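Ticket: Washer leaves items damp and twisted, displays wrong time remaining
Product: Grirnix front loader, 600 series
Opened via: Stita Home Support web form
Status: Closed by customer

Customer, first message

Washer ends the cycle with the load still heavy with water. It happens on Knits and on Delicates, and it does not happen on Cottons. The display also sits at 11 minutes for a long time before it drops to zero. I have already cleaned the filter, and I have already checked that the machine is level, so please don't send me the page about cleaning the filter and checking that the machine is level.

Support reply

Thank you for contacting Stita Home Support. Wet laundry after a cycle is often caused by a blocked drain filter or an uneven floor. Please see our guide on cleaning the filter. If the problem continues, run a maintenance cycle with one packet of Forach descaler, available in our store.

Customer

I see we are doing the filter anyway. Fine. I cleaned it again and got one piece of lint the size of a pea.

I don't believe in the descaler. Descaler works on the heating element. My complaint is about spinning. Can you explain how scale on a heater would keep the drum from spinning on two programs and leave the third one alone? If there is a link I'd like to hear it before I pay for a packet.

Support reply

Thank you for the details. Your question has been passed to our technical team. In the meantime, could you tell us the load size, the spin setting for each program, and what kinds of items are affected? Photos of the items are welcome.

Customer

Load size is half a drum or less. Cottons spins at whatever it defaults to and I have never changed it. On Knits the display shows 600. On Delicates the spin light doesn't come on at all, and I had assumed the bulb was dead.

Items affected: sweaters, a baby blanket, anything knitted. Towels are fine, but towels go in on Cottons, so that proves nothing either way.

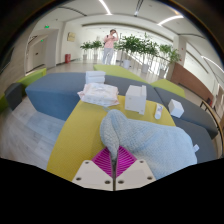

Attachment 1: light blue knit, tag at right

I also did a test of my own. Same four items, washed on Knits, then put back in for a separate spin at the Cottons speed. They came out a good deal lighter. So the motor can spin and the pump can drain. To me that rules out most of what is on your list, including the packet.

Support reply (technical team)

Thanks for running that test, it was useful. On this model Delicates has spin turned off from the factory, so an unlit spin light is normal. Knits is capped at 600 to protect the fabric. A small load of knitwear can also gather on one side of the drum. The machine then tries to spread it out, up to 10 times, and if it can't, it finishes with a short, slow spin. The clock stops at 11 while this is going on.

Please try the following:
1. Add one or two towels to a small knit load.
2. On Delicates, press Spin once to switch it on.
3. If the clock still hangs, unplug the machine for a few minutes and repeat.

Customer

So "spin off" is the default on a program people use for things that hold water. I looked in the manual and it is there, in a footnote to the table, in gray type. The quick start card from Ninh Appliances, where I bought it, says all programs end with a spin. One of those needs to be corrected.

Results so far:
Step 1 – two towels added, Knits. Clock paused for a minute or two and then went on. Load damp, no puddle in the drum.
Step 2 – Delicates with Spin pressed. Light works. Load damp, same as above.
Step 3 – not done, see step 1.

That is one run of each, and I wouldn't call it fixed on that. I'll leave the ticket open through February and report back.

Support reply

We're glad the issue is resolved! Would you recommend Stita Home Support to a friend?

Customer

I said I would leave it open.

Customer, follow-up

Six more loads, all knits, all with a towel. Five came out fine. One stuck at 11 again and came out wet, and that was the load with a single heavy cardigan in it. I accept the balancing explanation for that one. I still don't see what the descaler was for, and the guide still recommends it for wet laundry. You can close this. Please pass the note about the quick start card to whoever prints it.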